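Subject: Re: [treltau-users] handover planner: fixed meeting pose or sampled?
From: Salamatu Agbenyega
Date: Apr 24, 2021

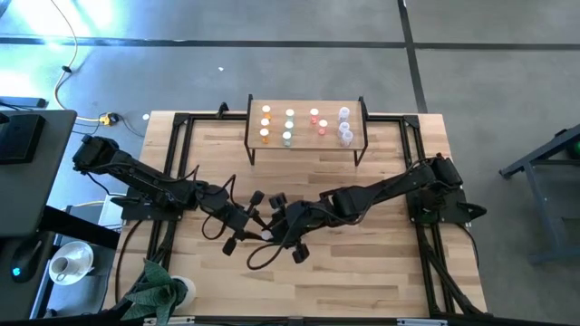

Hi Hugo, hi all,

Sampled, definitely, and I'm so glad you asked, as I've spent most of March inside exactly this code!

Hugo Alcaraz wrote:
> We still hardcode one meeting pose between the two arms. It works
> until the second arm's elbow gets near a joint limit, and then the
> planner times out. Has anyone tried sampling the pose with
> Treltau? Is it fast enough to run for every pick?

It is. I draw 200 candidate poses in a box over the middle of the bench, throw out whatever either arm can't reach, and score the rest by distance from joint limits. The scoring takes 16 ms on our planning machine (both IK solvers are warm-started from the last handover, which helps a lot). Only the best few go on to the full collision check.

Two things bit me. First, the shelf. We keep the capped bottles and the small clear containers on a raised shelf at the back, and I had modeled it as a solid block down to the bench. That killed a lot of perfectly good poses! Modeling the top and the legs separately got them back. Second, cables. Our arms have big loops hanging near the grippers and the planner knows nothing about them, so I attach a fat capsule to each forearm. Crude, but I love it, the plans look so much calmer now.

For the grasp itself, please don't let both grippers close on the same timer. Firouzeh Shirazi wrote a little state machine where the giver opens only once the receiver's finger position has been stable for 300 ms. It's 70 lines and very readable, and it's in the Bringate branch under handover/.

What I haven't solved is the perception side. The clear containers give me awful depth, so for those I fall back to known shelf positions. If Sumaiya or anyone else on the list has segmentation working on see-through containers, I would really like to hear about it.

Hugo, send me your joint limits file and I'll run your setup through the scorer tonight.

Salamatu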